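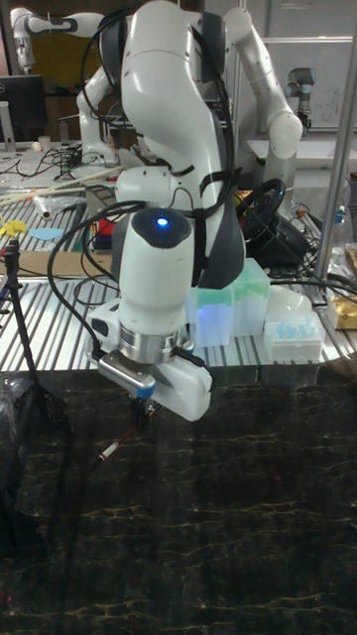

**magnus_yule** (Posts: 287)

Plant labels again, I'm afraid. I went up to the plot in January to sort out what overwintered and most of the writing on my white plastic labels had gone. I've got two rows of leeks and no idea which is which, and a line of broad beans that could be either of the ones I sowed. I used an ordinary black felt tip from the post office, the fat sort, and I think the fatness is part of the trouble, as I end up writing three letters and running out of label. What I'd like is something slender like the marker up top with the white barrel and the red band, but with ink that will last from autumn to the following summer. What does everyone use? I don't want to spend a fortune and I don't want a label printer.

---

**Khrystyna Holovko** (Posts: 1,786)

Pencil. Soft one, 2B or softer, on the matt side of the label. It doesn't fade in the sun and you can rub it off with a bit of wire wool at the end of the year and use the label again. I have pencil labels on my gooseberries that I can still read and I couldn't tell you when I wrote them.

---

**rostyslav_t**

Pencil is fine if you can get within a foot of it. My eyes aren't up to it any more and I'm not kneeling in wet clay to find out if something is a Skoryk or an Ika. I want to read it standing up.

Paint pen for me. The oil-based ones, not the water-based ones. Shake it well, write it indoors, leave it overnight before it goes in the ground.

---

**Khrystyna Holovko**

Paint pens dry up. I have had three and every one was useless by its second spring. Pencils don't dry up.

---

**rostyslav_t**

Store them flat with the lid pushed on until it clicks. Mine's on its third year.

---

**lesia_s**

I write on the part that goes under the soil. Name on the top as normal, then the same again at the bottom near the point. It's the light that does it, so when the top fades you pull the label out and read the bottom. Works with any pen, even the post office one. Magnus, have you tried pulling yours up? You might find the odd mark lower down if you wrote long.

---

**magnus_yule**

I did pull a few. Nothing below the soil line, I write small and stop early. But I'll do that from now on, thank you. I'd still like a decent pen.

---

**Fengying Tian**

I gave up on labels outdoors altogether and keep a plan of the beds in a notebook. Each bed gets a page, north at the top, date of sowing down the side. Labels get pulled out by blackbirds, or kicked, or moved by grandchildren. The notebook stays in the kitchen.

If I do need to mark a tray of seedlings I do it at home on the worktop with everything laid out and the lamp on, before any compost comes in.

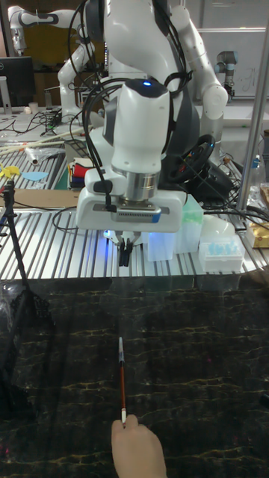
*Dark top, white casings, black cables down the left.*

I find dark surfaces better for this, as white labels show up and you don't miss one. Write all of them first, then sow. If you sow first you will be writing with compost on your hands and the ink won't take.

---

**rostyslav_t**

A notebook's no good when you're on the plot and it's in the kitchen.

---

**Fengying Tian**

I take a photo of the page before I go.

---

**lesia_s**

Agree with Fengying about writing first. I'd add that new plastic labels can be a bit greasy. Wipe them with washing-up liquid and dry them. I had a batch from Estberg where the ink beaded up until I did that.

---

**magnus_yule**

Had the same with some Jurnent ones, I blamed the pen. Right, I'm going to try pencil on half of the onion sets and a paint pen on the other half, same bed, name at both ends of the label. I'll post again when they come up.

Does anybody know how to tell one leek from another in winter, by the way? One row is definitely bluer in the leaf.

---

**Khrystyna Holovko**

Bluer is usually the later, hardier one. Eat the green row first. And use a proper 2B, not whatever is in the drawer.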